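Week two of teaching our pair of arms at Bundcombe to stack plates, and I'm having far too much fun. A thread!

293 good demos so far. Target for August was 25 a day and we've gone past it most days – my wrists know all about it.

Each one gets a quick label in Khondokar, then the messy ones go into a separate folder. I keep those! A fumble with a decent recovery is gold for training.
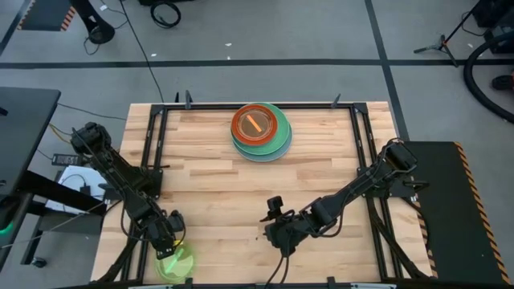
Variety is what I'm chasing now. Same plates, new colour order, new starting spot, different arm going first. With the orange-red one on top of the pile and a green one down by the left gripper, the model gets a start it can't just memorise. I want 50 more like that before we retrain.

Taddale lot, your plates are next. Please send the chipped ones too!

Six more runs before tea, then I'll post the first results from Cladico, good or bad.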